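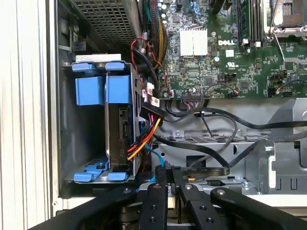 Is an old office desktop worth opening up before you get rid of it?

Almost always. The case comes apart with very little fuss, the drive and memory can live on in something else, and you'll know exactly where your files have gone.

Opinion > Repair and Reuse > In praise of the office tower

September 26, 2020
By Dayana Zepeda

I bought my first second-hand tower in February, from a clearance shop in Clilgate that had stacked them by the door like paving slabs. I paid £10 for it. It was big and grey and heavy enough that I had to rest it on two garden walls on the way home, and my plan was to take out the hard drive and drop the rest at the tip. Then I laid it on its side on the kitchen table, took the side panel off, and forgot about the tip completely.

What I want to argue (and I've argued it at enough dinners that my friends would like me to get it out of my system here) is that the plain business desktop is one of the best-designed things most of us have ever sat next to. We put our feet on it for years and complained about the noise, and all that time there was a lovely bit of thinking going on behind the panel.

Take the blue plastic. On the Dells I've worked on, the bits you're supposed to push, pinch or slide are blue, and nearly everything else is grey, green or black. Drive carriers, latches, the clips along the expansion slots, all blue. You could hand one to a person who has never seen the inside of a computer and they would go straight for the right place. I know this works, as I tried it on my neighbour Leopoldo Pacheco, a retired upholsterer with a deep mistrust of anything that has a plug. He had the hard drive out before I'd finished making the tea!

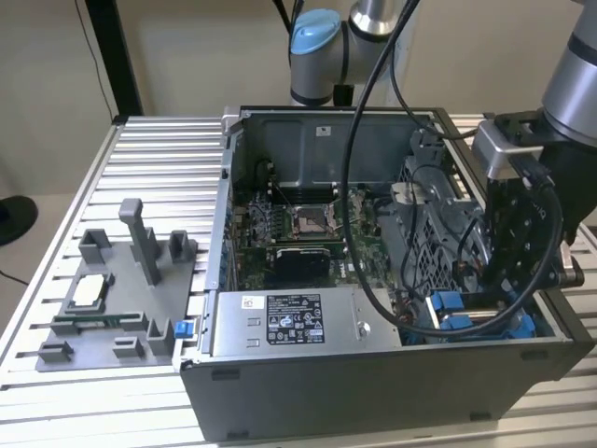
Compare that with the slim little thing I'm typing on, which is held together with glue and optimism. When its battery went last year I was quoted £110 for the repair and told I might prefer a new one. I didn't prefer a new one. I wanted a latch.

Size has a lot to do with it, of course. A tower has room for a whole hand, and a hand can do a great deal when it isn't being asked to behave like tweezers. You can follow a cable from one end to the other with a finger. You can see that this plug goes into that socket and couldn't go into the other one if you begged it. The power supply is a box with a label on it, the drive is a box with two cables in it, and a graphics card sits in its slot like a book on a shelf. Once you've seen it laid out flat, the whole machine stops being a mystery and becomes a sort of room with furniture in it.

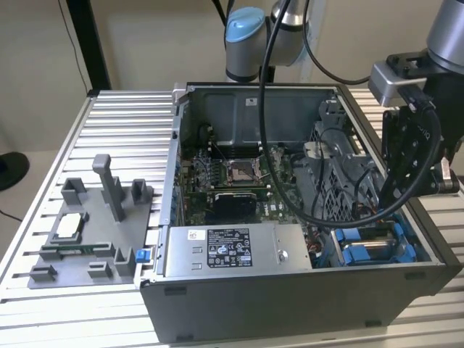
Dayana Zepeda
Columnist, Repair and Reuse

People do tell me I'm being romantic about beige-era leftovers, and Fletcher Kereama, who edits these pages and has a much tidier house than mine, put the case against me rather well. Old towers eat electricity, he said, they take up half a desk, and the world doesn't need another enthusiast with a shed full of them. I'll give him the electricity. Some of the older ones do run hungry, and if yours is on all day you should put a plug-in meter on it and do the sums before getting sentimental.

The shed, though, I will defend. Mine has one Rullska shelf unit, and on it are drives, memory, cables and fans in jam jars and biscuit tins, sorted by what they fit. When my cousin Estrella needed something for her daughter's schoolwork this spring, we made one good machine out of three tired ones in an afternoon, and it's still going. Her daughter fitted the memory herself. She pressed too gently the first time (everybody does, it feels so wrong to push that hard) and then she got the click, and the look on her face was worth the whole shed.
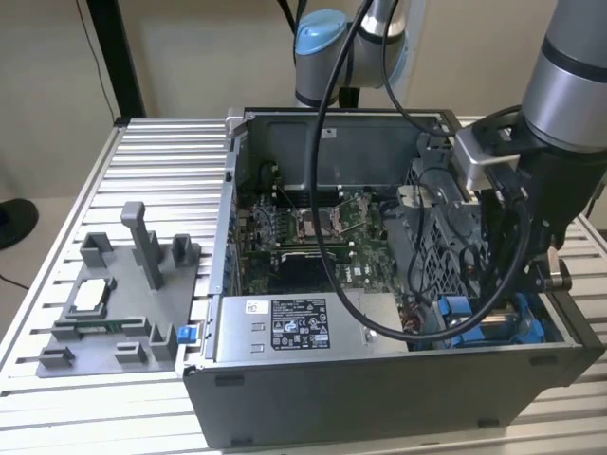

That click is a big part of my case. So much of what we own now gives us nothing to do with it except charge it and replace it, and I think we're a bit poorer for that, children especially. A drive cage you can reach, a latch that moves when you press it, a board where the sockets are all in plain sight: these are invitations. I'd like to see an opened-up tower on a table in every school library, next to the atlas, with a screwdriver beside it and no sign telling anyone to keep off.

If you fancy having a go, pull the mains lead out first, and leave the power supply itself closed. It's the one box in there that isn't for amateurs. Touch bare metal on the case before you touch the board. Take a picture on your phone before unplugging each cable, put the screws in a saucer, and don't start at eleven at night, which is how I once spent a weekend hunting for a screw that was in my slipper.

And if the drive has your old photos on it, copy them off somewhere safe before anything else. I found 183 of mine on a machine I'd been about to give away, nearly all of them of a dog called Arna asleep in a wheelbarrow. I've had one printed. It's up in the shed, over the jam jars.

Contact the opinion desk | © 2020 Jaramillo Review | Back to top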